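Vumden Kids: How Things Work

Search Vumden Kids Type a word Go

Last updated 19 February 2024

Who Tells a Robot the Rules?

Your house has rules. Don't run with scissors. Put the milk back. Don't use your brother as a sled. You may not like them all, but you know what they're for, because you have met your brother.

A robot has never met anybody. If you tell it "clean up the bedroom," it doesn't know whether a pillow is trash. It doesn't know that some things break and some things bounce. Somebody has to work that out ahead of time, write it down, and check that the robot does it.

The big rules for robots are called standards. A standard is a long, dull document that lots of grown-ups argued over until they were tired enough to agree. It might say how a machine has to stop when a person gets too close, or where the stop button goes. Dull is fine. You want the part about the stop button to be dull.

Then there are house rules, which each robot maker writes for itself. At a company called Skadent, the home robot team has a rulebook of 216 pages. Two of those pages are about socks.

One of its rules is "practice in pretend first." Before a robot goes near a real bedroom, its computer brain works in a simulated one, built like a room in a video game. The team puts things where they don't belong and sees what the robot decides.

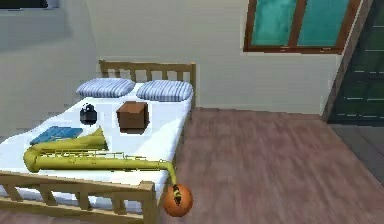
A saxophone is a good test. It's long, it's curvy, and it has lots of small keys sticking out. Grab it like a cardboard box and you could bend something. The rulebook says a robot must look at the whole object before it picks a place to hold it. If it can't tell what it's looking at, it has to stop and ask. (Try this rule at dinner. It works on casseroles too.)

Another rule is "move the top thing first." If one thing is leaning on another, you don't yank out the one underneath. Anyone who has pulled a book from the bottom of a stack has already studied this subject.

A pretend saxophone costs nothing to drop, so the robot can get it wrong again and again. Skadent's practice program, Presus, ran 1,573 pretend bedrooms last May. Every mistake gets written down, and a person reads the list. Poor person.

Passing in pretend doesn't mean the robot is ready for your room. Real floors have crumbs. Real cats have opinions. So the next rule says the first real tests happen slowly, with a grown-up standing by the stop button.

Want to try? Write five rules for a robot that tidies your room. Then have a friend follow them exactly, word for word. Keep your good stuff out of reach.

Comments

sockmonster9: my rule was put everything in the closet and my friend put the CHAIR in the closet

Abdel Rahman School, Room 2: We tried this in class. Our robot threw away the homework. We think the rules were fine.

pickle_fan: does the robot get a time out if it drops the saxophone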